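Dust and marks on black plastic and rubber

Brush first, wipe second. A soft paintbrush lifts dry specks out of corners and from around screw heads; a damp cloth used too early turns them into paste. Rubbery surfaces take lukewarm water with 5 ml of washing-up liquid per litre. Keep white spirit off them.

Matte black shows pale specks most clearly along curved edges. Hold a lamp low and to one side when checking.
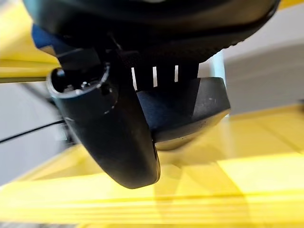 Sanding out scratches

Hard plastic only. Start at 1000 grit, used wet, and finish at 2000. Grit 80 is for timber. The sanded patch will be shinier than a matte surround, so try it on an underside first. Dry with a lint-free cloth.

Dorian Brunet, 6 July 2026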